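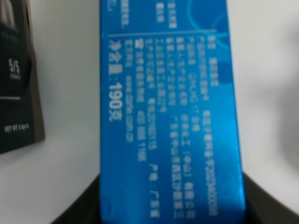 4.3 Teaching a pick by hand: boxed goods

This is the section most people flip to first, and we don't blame you! Hand teaching is the quickest way to get your Granus arm doing something useful. You hold the wrist, you move it through the job, and the Cropper software writes down every joint position as you go. If you've finished the set-up in section 4.2 and the wrist camera view comes up in Cropper, you're ready.

Upright boxes are a great first task. A printed carton with plenty of small text gives the camera lots to lock on to, and the flat sides are friendly to the fingers. Keep the carton's largest printed face toward the camera for your first few tries. The print can run sideways, in any language, and it makes no difference to Cropper, which matches the pattern and doesn't read the words.

Before you start

- Clear the reach of the arm, including the space behind it.
- Put the stop button where your free hand can get to it.
- Set the payload in Cropper. A box marked 190 grams net goes in a little higher than that, once you allow for the carton. Use a kitchen scale if you have one.
- Choose a new task name. Recordings saved under an old name are added to the old set.

CAUTION: Never put your fingers between the gripper pads while free-drive is on. The arm is limp in this mode but the gripper is still powered.

Recording the demonstration

1. In Cropper, open Teach and pick By Hand. The ring light on the wrist turns green.

2. Squeeze the free-drive bar and hold it. You'll feel the arm go light. Let go at any point and it holds its position.

3. Bring the wrist down over the box and pause when the printed face fills most of the height of the camera view. Leave a bit of background on both sides. A neighboring package at the edge of the view is fine, and it's good for the model to see one now and then.

4. Press Mark. This saves your approach point, and you'll use it again in section 4.5, so take your time with it.

5. Open the gripper with the thumb wheel, move in until the pads are on either side of the box, and close slowly. Stop as soon as the box is held. Thin cardboard dents easily and a dented box teaches the arm to squeeze too hard.

6. Lift straight up until the base of the box is well above the rim of any container it is standing in. Curved rims are the usual snag here. If the box bumps the rim, press Redo and go back to step 3.

7. Carry the box to the drop spot, set it down, open the gripper, and back away in a straight line.

8. Press Save. Cropper plays a short tone and shows the length of the recording.

NOTE: Shiny coatings can throw a pale streak down one side of a box. Turn the box a few degrees between recordings so the streak lands in different places. Leanne Furnival on our training team swears by this, and her models are annoyingly good.

How many recordings?

For one box in one container, 31 good recordings gave us a dependable pick in our own tests. When we mixed in different boxes and different neighbors, we went up to 66. Our biggest shared set, made with the Grasen remote handles, now stands at 2,749 recordings, and you certainly don't need that many to have fun with this.

Using the remote handles instead

If your arm is somewhere hard to reach, the Grasen handles let you do the same steps from your chair. Everything above still applies, with these changes:

1. Plug in the handles before opening Teach, then pick By Remote.

2. Match the handle pose to the arm pose on screen. The arm won't move until they line up.

3. Set speed to 3 for your first session. The scale goes higher, but low speeds give much cleaner recordings.

4. Work from the wrist view for the last part of the approach. The side view is better for the lift, when you need to judge the gap above the rim.

CAUTION: Taking your foot off the pedal pauses the arm but does not open the gripper. Lower the box before you step away.

If the view looks blurred

Small print going soft close up is normal, and the larger lettering is enough for a match. If the large lettering is soft too, wipe the lens with the cloth from the Fatero kit and run Focus Check from the Camera menu. Geetha Kamath's lens care notes are in Appendix B.

Next: 4.4 Playing back and trimming a recording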